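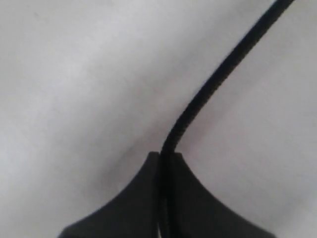

5 min read

Collado: A Data Set of Reality Television Episode Listings

Summary

Collado is a set of 3428 episode records from 70 unscripted television series. Each record covers one aired episode and holds the title, the air order, the listing text as published by the broadcaster, and labels for format, setting and the role of the host. The set was built for work on program guides: matching listings from different sources, finding repeats under changed titles, and sorting episodes by format.

The set holds text only. It has no video, no audio, no stills and no viewer figures.

Maintainer: Bonifacio Casado
Hosting: Bekora
Version date: 06/10/2019

Contents of the package

episodes.csv – one row per episode
series.csv – one row per series
labels.csv – one row per label per episode, with annotator code
splits.csv – train, development and test assignment
notes.txt – known errors and open questions

All files are UTF-8 with Unix line endings. Fields are separated by commas and quoted where the text contains a comma, a quotation mark or a line break. Listing text does sometimes contain line breaks, so reading episodes.csv line by line will give wrong row counts. Use a proper CSV reader.

Fields in episodes.csv

episode_id: Stable key. Keys are not reused when a row is withdrawn.
series_id: Points to series.csv.
season: Integer. Empty for specials.
air_order: Position in the season as first aired. This can differ from production order.
title: As printed in the listing, including spelling errors.
title_norm: Lower case, punctuation removed, numerals written as digits.
listing: Full listing text.
source: Code for the guide the text was taken from.
repeat_of: The episode_id of the first airing, if the row is a retitled repeat.

Clip shows and reunion episodes are kept as ordinary rows. Reunions carry the format label "studio" even where part of the episode was shot elsewhere.

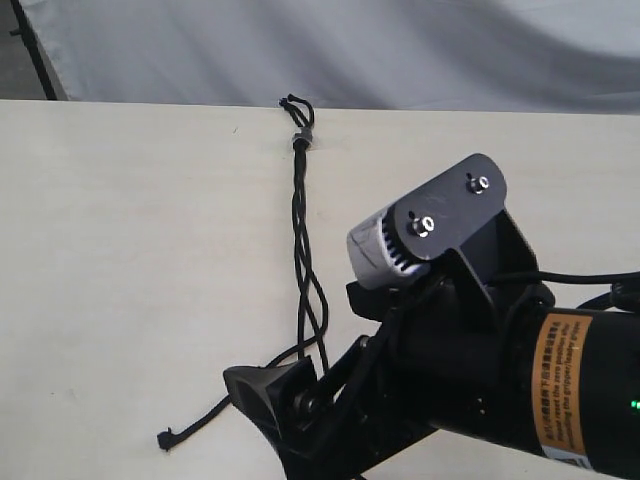 Fig. 1. Black braided rope, small knotted loop at one end.

Sources and collection

Listings came from two kinds of source: printed weekly guides, scanned and corrected by hand, and guide pages saved by Nornilard before the company changed its page layout. Where both existed for the same episode, the printed text was kept and the web text dropped. The dropped text is not in the package.

Scanned text was corrected in one pass. Season and air order were then checked against the broadcaster's own schedule where one could be found. Series with no schedule on record are marked "unchecked" in series.csv, and their air order should be treated as a guess.

Series were chosen by availability. There was no attempt to balance genres. Home renovation, cooking contests and buying-and-selling shows make up most of the rows. Dating shows are thin, and talent contests with a live vote were left out entirely – their listings are mostly a fixed sentence with the week number changed.

Labeling

Labels were added in Gatex by annotators working from the listing text alone. They did not watch the episodes. A listing that says "the team heads to the coast" is labeled as a travel setting whether or not the episode spends much time there.

Format labels: contest, makeover, trade, workplace, household, studio, other.
Setting labels: fixed, travel, mixed, unknown.
Host labels: presenter, judge, participant, voice only, none, unknown.

An overlap set of 700 episodes was labeled twice by different annotators. Both sets of labels are in labels.csv. Where they differ, the adjudicated label has the annotator code ADJ. Most of the disagreement is between "presenter" and "participant" in trade shows, where the host buys and sells on screen and also speaks to the viewer. The guide was changed partway through to prefer "participant" in these cases. Rows labeled earlier were not all revisited. 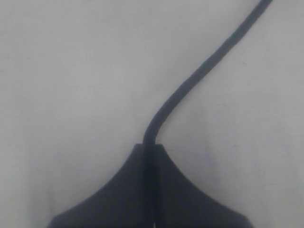 The later version of the guide is the one to cite. To find rows labeled under the earlier one, filter labels.csv on guide_version = 1. Dropping them costs more than 400 episodes, nearly all of them in the trade group, so check the class balance afterward.

Splits

Splits are made by series. No series appears in more than one split. A retitled repeat is always in the same split as its first airing. Spin-offs are treated as separate series, and two of them ended up in test while the parent show is in train. The shared host names make these rows easier than they should be. They are flagged in splits.csv with leak = 1.

Known problems

Double-length episodes are one row in some guides and two in others. We followed the source. The count for a season may therefore be off by one against other databases.

Some listings were reused by the broadcaster for a different episode. These rows have identical text and different titles. They are correct as they stand and should not be merged.

The "unknown" host label is overused in older seasons, where listings run to a single line.

Personal information

Listings name hosts, judges and contestants. Contestant surnames have been replaced with an initial. Names of hosts and judges are unchanged. No material from social media or the celebrity press was used. Requests to remove a contestant's first name go to the maintainer with the episode_id.

Changes in this version

Fixed swapped season and air_order values in three series.
Added repeat_of.
Removed the rating column, which was mostly empty.
Corrected the source code on rows taken from the October guides.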